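4. Packing the table

I came to this part of the study thinking bags would be the boring bit. They weren't! A thin bag changes shape every time you touch it, and the creases near the bottom tell you a lot about where it's being pinched (Figure 2).

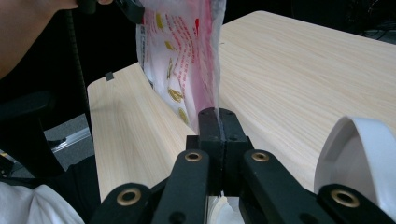 Macarena Soler
Judumell Packing Study, June 22, 2023

Figure 2. Printed plastic bag, bottom edge pinched, by the light wood table.

Boxes are another story - a clear one with rounded corners keeps its shape, so I could think about the contents instead. 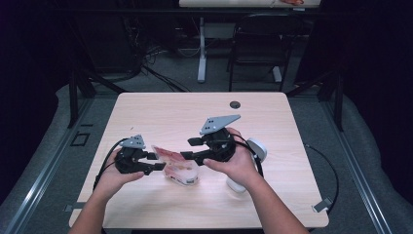

I like see-through walls for that reason, and in August I'd happily go through all 400 packing notes again just to compare the two.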